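Tridetti Countertop Care and Sealing Guide
6 min read

Section 4. Cleaning, Sealing and Stain Removal

This section applies to polished and honed marble tops supplied by Tridetti and finished on site with Stesto penetrating sealer. For engineered tops in the Ellwood range, go to Section 5. Do not mix the two procedures. The resin in an engineered top does not take up a penetrating sealer, and the residue will cure on the surface as a gray haze.

4.1 Before you start

1. Read the label on the sealer can and confirm that the batch is within its use-by month.
2. Open a window or run the extractor. The carrier solvent is heavier than air and collects at floor level.
3. Switch off any gas burner, pilot light or electric heater in the room.
4. Move small items off the part of the top to be treated. Large tops may be treated in two halves.
5. Test an area behind the sink or under a fixed appliance. Wait one hour and check for a color change.

CAUTION: Never use vinegar, lemon juice, bathroom descaler or any cleaner with a pH below 6 on marble. Acid dissolves the polish on contact. The dull mark that remains is an etch and cannot be removed by sealing.

4.2 Water test

1. Wipe the top with a damp cloth and let it dry overnight.
2. Place a teaspoon of clean water on the stone at three points: near the sink, near the cooktop and at the center of the longest run.
3. Wait 15 minutes, then blot.
4. If the stone has darkened at any point, the seal has worn and the whole top must be resealed. If it has not, repeat the test in six months.

Note: Tops with strong veining may darken along a vein only. Treat this as a failed test.

4.3 Applying the sealer
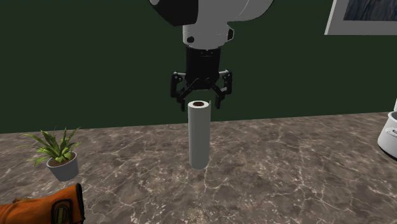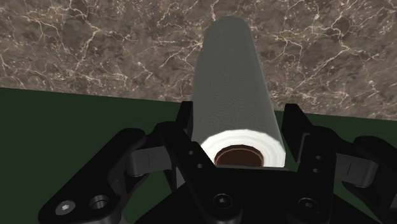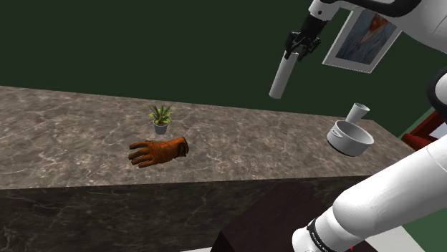

Stesto sealer is supplied in a 900 ml can, which is enough for two coats on a standard kitchen run. The sealer must go on to clean, dry stone and must not be allowed to dry on the surface. Use a lint-free applicator pad for the coat itself, and keep a roll of white paper towel within reach for removing the excess. White towel is specified; printed towel can release dye into the solvent, and the dye will travel into the stone with it. Keep potted plants off the top until the sealer has cured, as water draining from the base of a pot is a common cause of ring marks.

1. Shake the can for one minute. Pour a small amount on to the pad, never directly on to the stone.
2. Work from the back of the top to the front edge in overlapping passes. Cover an area no wider than your reach.
3. Leave the coat for ten minutes. If a patch dries early, wet it again with a little more sealer.
4. Blot the excess, then buff with a clean piece of towel until no smears remain.
5. Repeat for the next area, overlapping the last one by the width of a hand.
6. Wait two hours and apply the second coat in the same way.
7. Do not wet the top for 24 hours.

Used pads and towels must be laid flat outdoors to dry before disposal. Do not put them in a bin while damp with solvent — they can heat up and ignite.

4.4 Removing haze

Haze is sealer that has dried on the surface. Fresh haze can be lifted by wiping on a thin coat of new sealer, waiting two minutes and buffing hard. Haze older than one day needs Cestell residue remover (part 213). Apply with a nylon pad, rinse twice and repeat the water test before resealing.

CAUTION: Do not use steel wool. Fragments left in the pores will rust.

4.5 Stains

Oil: Cover with a poultice of baking soda and water, tape plastic film over it and leave for 24 hours. Scrape off with a plastic blade.

Coffee, tea, wine: As above, but mix the powder with 3% hydrogen peroxide. Test first on dark stone, which may lighten.

Rust: Contact the installer. Most retail rust removers are acid-based.

Etches and light scratches: On a honed top, rub with a 400 grit pad and water, then reseal. On a polished top, do not attempt this. The repair will show as a matte patch and the area will have to be repolished by machine.

4.6 Service interval

Reseal once a year, or sooner if the water test fails. Record the month of each treatment on the card inside the back cover — warranty claims for staining are assessed against it.

Shares: 6 | Comments: 0
Tridetti Product Support | Contact | © Tridetti. All rights reserved. | Back to top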